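Giving up the café coffee, six months on

21 February 2023

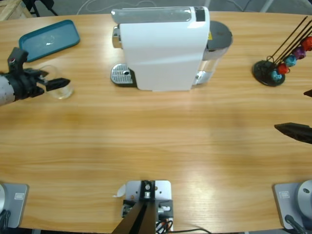

A white capsule machine on a timber table.

Last August I added up what I was spending on takeaway coffee and got $1253 for the year. That was only the card payments, so the real figure would have been higher. I'm not against cafés and I don't think anyone should be made to feel guilty for buying a flat white. I just didn't remember enjoying most of mine. I was drinking them on the platform at Gurkton with a bag over one shoulder, watching for the train.

So I set a rule. Coffee at home on work days, café coffee only if I was sitting down with someone. I wrote the totals in the back of my diary and have kept it up since.

From the start of September to the end of January I spent $317 on coffee of every kind, including what I made at home. A fair part of that was one long brunch with Tuulikki Juntunen, who was back from Finland and wanted to try three places in a morning. I don't regret it.

The money side is simple enough. The time side was harder. I used to leave the house at 7.10 and now I get up earlier so I can drink a cup at the bench before I go. For the first few weeks I resented this. Then the mornings got lighter and I started taking the cup out to the back step, and now I'd miss it.

A few people have asked what I do about pods. I save the used ones in an old ice cream tub and take them to a drop-off point when the tub is full. My neighbour Crescencio Carretero thinks the whole idea is wasteful and has offered to lend me his stovetop pot, which he has had since he was a student. He may be right. I've made coffee in a plunger as well and it's fine, but I never rinse it properly and the grounds end up in the sink.

What I did not expect was how much else was tied up with the café stop. I used to buy a muffin most days without thinking of it as spending. I also used to run into Zuzana Machala from my old job, and we'd talk for five minutes in the queue. That has dropped off completely. We've had to start making proper plans -- once a month, Rivas on the corner, whoever gets there first orders.

I put $345 of the savings towards new tyres for the bike, plus a service. The rest went into the general account and disappeared the way money does, mostly on the power bill.

I've slipped up a few times, mainly in the week before Christmas when I was working late and buying a coffee at four in the afternoon to get through. I wrote those down too.

Next on the list is lunches. I've bought 2 decent containers with lids that fit, and there's a pot of lentil soup in the fridge to start with.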